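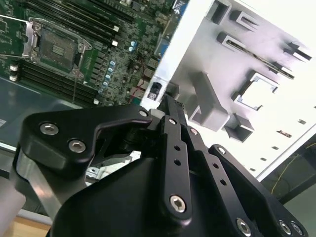
Myrtle Ostrowski
Contributing reviewer, home office and tinkering

Share (75) | Comments (4) | Print | E-mail this review

I've been putting off writing about the Hudley secondhand server board for weeks, mostly because I kept changing my mind about it. My brother-in-law Vaughn Boateng talked me into it back in July, when my old backup machine started making a noise like a coffee grinder and I was moaning about what a new one would cost. He said get a used server board, you'll never run out of memory slots again. Well, he's right about that part!

So, what you get. Hudley sells these pulled from retired machines, bare, with no processor and no memory, for $200 plus shipping. Mine came in an anti-static bag inside far too much bubble wrap, with a printed sheet that told me almost nothing. It's a big green thing, much bigger than the boards I'm used to, and I spent the first evening just walking it from one table to another wondering where I was going to work on it.

First thing I did was open up the socket and have a good look inside with a flashlight. If you buy one of these, please do the same before you do anything else (and before the return window closes). The lever on mine is stiff but it swings open and stays open, and the hinged plate doesn't flop back down on your knuckles, which I can't say for the last board I owned. I checked the contacts from every angle I could manage and couldn't find a bent one. Huge relief.

The memory slots are the reason you buy something like this. There's a long bank on either side of the socket, and little white latches at the ends that are easy to spot against all that black plastic. I have bad eyes and a dim room, so I loved that. I put in four sticks to start with. Three clicked in nicely and the fourth took two tries and some language. The latches feel a bit thin to me – I wouldn't want to be swapping memory every weekend – but once a stick is in, it's in.

Now for the thing I grumbled about. There are thin red wires looping over the parts toward one side of the board, and the listing didn't mention them. I wrote to Hudley and got an answer the next morning saying it was a factory correction and nothing to worry about. Fine, I believe them, and it has behaved itself so far. But put it in the listing! You have to mind those wires when you're lowering the board in, and I caught one with my sleeve button on the first go.

The case is a Restby, the plain white metal one, and I'm less in love with it. It's sturdy enough and the white makes it very easy to find a dropped screw. There are tabs and slots stamped all over it, though, and the instructions explain maybe half of them. I still have no idea what a couple of them are for. Vaughn thinks drive brackets. A few of the edges could have used another pass with a file too, so wear gloves if you bruise and scratch as easily as I do.

It took me an afternoon and a bit to get everything mounted. The first start is slow, by the way. I sat looking at a blank screen for so long that I'd already begun drafting an angry e-mail, and then up it came. It's been running my backups and the family photo library ever since, and it's louder than I'd like, so it lives in the hall closet now.

Would I buy the board again? Yes, at that price, and I'd ask about wires first. The case I'd swap for something with a better manual. Four stars out of five for the board, three for the case.

Next up I'm trying the Zullora cable kit, if it ever ships.

Print | E-mail this review | 4 comments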